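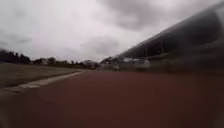

ok budget thread for the running robot, putting it here so I stop answering the same email over and over. December 29, 2023 and the order sheet is still not signed. great

---

short version: we have the robot. we do not have the stuff that keeps the robot going through a whole track session. that's what the money is for. batteries, charger, feet, a case that closes

---

what's left in the equipment line is $2,155. that's it, that's all of it until the new money shows up, and I don't have a date for the new money

---

biggest item = batteries. one pack, full speed, outdoors, is gone way before we're done with the test list. then everybody stands around while it charges. we lost most of November to this

---

Bekex sells their own pack for $700. fits, has the right connector, talks to the robot properly. so two would be 1,400 and we'd be left with 755 for literally everything else

---

Drula has a cheaper one, but you need an adapter plate and their charger. and their quote leaves out the charger!! had to ask twice. once you add it back in you've saved lunch money

---

so I'm saying two Bekex packs. Manolis Rallis wants three and no case. Manolis does not carry the case

---

(he has a point about three tho. if one pack goes bad in the spring we're back where we started. 2,100 for three and then 55 bucks for feet. no)

---

FEET. ok. rubber foot pads wear much faster on the track than on the lab floor, the surface is like sandpaper to them. I had budgeted one set for the year. lol

---

current plan is 5 sets, bought together, generic ones from Mutiso. they're softer than the originals, so grip should be better and life should be worse. we'll log hours per set this time, I made a sheet, please use the sheet

---

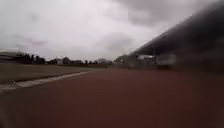
and if you're planning one of these yourself, put track time in the budget as its own line. I had it under "misc" and it ate misc. the rate is fair, but we book long blocks and the blocks add up, and the setup and the packing up count as booked time too

---

Mwanaisha Owino does our bookings and she got us moved to the morning slots, same rate, fewer clashes with the running club. so that line holds steady for now. please don't email the stadium directly, go thru her

---

shipping. lithium packs can't just go in the regular box. Prolport quoted it as hazardous freight with a handling fee on top, per shipment. PER SHIPMENT. so order both packs at once, don't do one now and one later like we did last year

---

lead time is 7 weeks from signed order. not from when I send the email, from signed. I keep getting asked if that can be squeezed and I did ask Bekex, they said no, politely

---

things I cut from the list so you can stop looking for them:
- second handheld controller
- pop-up tent
- the nicer tablet mount
- new camera lens (would love one, not this round)

---

things I will not cut:
- the case
- spare fuses, they cost nothing
- a real fire-safe bag for each pack

---

someone asked about renting a second robot instead of buying parts for this one. I got a price. a short rental is more than the entire line above, and you'd still need batteries for it. moving on

---

also asked: why not run slower and make the pack last. bc the speed IS the test. walking numbers we already have, from indoors, plenty of them

---

service contract is a seperate pot and it's paid thru summer, so don't count it against this. it covers leg motors and the main board. does not cover feet, does not cover packs, does not cover me dropping it

---

order sheet is in the shared folder, top file, the one with "final" in the name. there are two with final in the name. it's the newer one

---

need Manolis's signature and mine. mine's on there. Manolis if you are reading this, pen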